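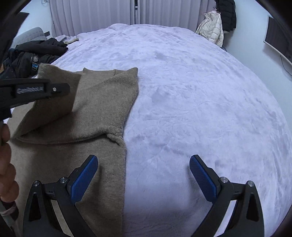
Call for participants: folding and sorting laundry at home with hand-held grippers

Sadberg is looking for people who do their own laundry and are willing to do some of it with a pair of hand-held grippers. The study is part of the Skendov project, which asks whether machines can take over ordinary household chores yet. Our short answer so far is no, or only a few of them, and clothing is where most attempts come apart. A towel is fairly easy. A knitted sweater laid out on a soft blanket is much harder, as the sleeves slide under the body and the fabric bunches where it is picked up.

We have 2,641 folds on record from the first round. Almost 174 of those involve heavy knits, and that is too few to learn much from. The second round starts in January and concentrates on sweaters, cardigans, and anything else thick or fuzzy.

What you would do

You work in your own home, on whatever surface you normally use. Most people fold on the bed, some on a table or the couch. You hold one gripper in each hand and fold garments from your own closet, at your own pace. Each session lasts 2 hours including breaks, and we ask for 10 sessions over the course of the month. Please don't iron or tidy anything beforehand. Clothes piled up on the bed are fine, and so are coats on the wall.

If a fold goes wrong, leave it in and carry on. Failed folds are paid the same as good ones. We would also like a line or two from you after each session about what was awkward — collars and necklines come up a lot.

Who can take part

You must be 18 or older and have the use of both hands for light, repeated gripping. If you have had wrist or thumb trouble in the past year, talk to us before applying. No technical background is needed. Left-handed people are very welcome; we had only a handful in the first round. Everyone else living in the home has to agree in writing, and you can take back any session before the end of the month in which it was recorded.

People who took part in the shelf-stocking sessions at Voß may apply. Those sessions used boxed goods and the work is quite different.

Pay and equipment

Sessions are paid by the hour at the Sadberg participant rate, with training counted as working time. Training takes one afternoon at our Prudow office, starting at 2 p.m. Gerd Böttcher runs it and will fit the hand straps for you. Equipment stays with you until your last session and is then collected from your door.

How to apply

Write to Rosemarie Sauerland at the Prudow office. Tell us what kinds of knitwear you own, where you usually fold, and which times of day suit you. Mornings are easiest for us to support by phone, but evenings can be arranged. Questions about recordings and how they are stored go to Ya-wen Yau.

Places are given in the order that complete applications come in, and we keep a waiting list.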